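By Kári Ásgeirsdóttir
December 14, 2023
Print this page | E-mail this article

I've been going to Kisgate games since the rink still had the wooden benches, and I have sat through some truly ugly hockey in that building (the five-goal first period against Hedegaard, anyone?). So believe me when I say the thing bugging me this winter isn't the power play, bad as it is. It's the starting time.

If you missed the notice, the league has moved our midweek home games from seven o'clock to quarter to nine. Trilteck streams the games now, and Trilteck wants a double bill, one game right after the other, so the people at home can settle in for the whole evening. We got the late half. Kostesthorpe got the early half, lucky things.

I get it, I do! The streaming money pays for ice time and the bus, and I've watched a couple of road games that way myself, under a blanket with a bowl of chips. The picture's fine. The play-by-play fellow has even learned how to say our goalie's name. But somebody has to be in the rink for there to be a game worth streaming, and at quarter to nine on a school night I'm not sure who that's supposed to be. 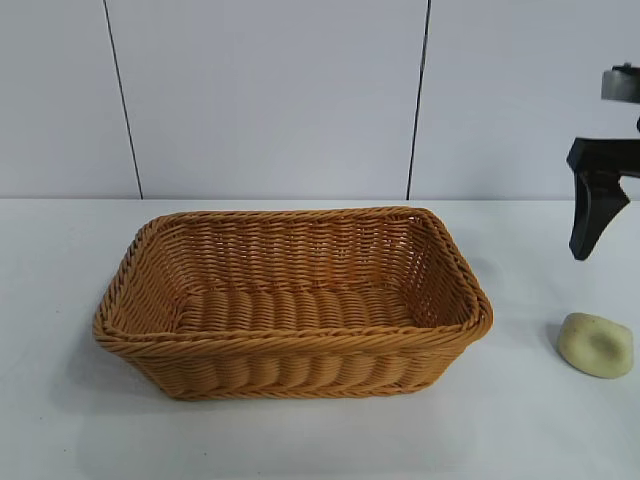
Last May, when we beat Hedegaard in overtime to win the thing, the announced crowd was 1,353. You couldn't hear yourself think. Kids were hanging over the glass, and the man beside me hugged me so hard he knocked my toque into the next row. For the first late game this season they announced 300, and I think that was generous. The whole end behind the visitors' net was bare. You could hear the coaches swearing, which was educational for the few kids who'd been allowed to stay up.

And it's the kids I keep coming back to. When I was nine my dad took me to every home game he could get off work for, and what I remember isn't the scores. It's the smell of the place, and being let down to the tunnel to bump gloves with the players afterward. No nine-year-old is doing that at quarter past eleven. They're going home at the first intermission, if they come at all, and a kid who only ever sees the first period is going to find something else to love. Basketball, probably. I have nothing against basketball, but still.

The players are in a bind too. Most of ours have jobs or classes. The team's average age is something like 22, and a late game followed by an early shift is hard on anybody. Have a look at the third periods lately. We've given up 19 goals in the third already, and I don't believe they all just forgot how to skate backward. Maybe it's coincidence. Maybe it's our defence, which I'll happily complain about another day.

What would I do? Alternate it, for starters. Let Kostesthorpe take the late slot for half the season and see how they like it. Or start the first game at six and ours at eight, which is still late but at least gets a family home before the kids turn into pumpkins. Shave the intermissions while you're at it. I've never once heard a fan ask for a longer intermission, apart from the ones in the line for fries.

I tried all this out on the folks in my row at the last home game, fully expecting everyone to agree with me.

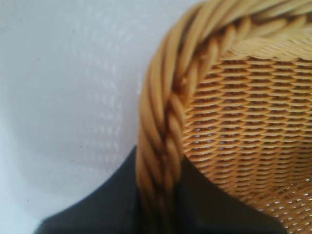
Sunniva told me I was being soft. She gets off work at eight, and for years she missed the whole first period of every midweek game and paid full price for the privilege. Now she's in her seat for the anthem. There must be plenty more like her, she said, and did I want to take it away from them just so my row could be in bed by ten?

Well, no, I don't, and I hadn't thought of that at all. I've been chewing on it ever since. But I looked down our row while she was talking, and there were a lot of empty seats between us and the aisle, where three families used to sit. I'd like Sunniva to see the first period. I'd also like those families back. Eight o'clock, maybe? She says she could run from the parking lot.

Contact us | Copyright 2023, all rights reserved | Back to top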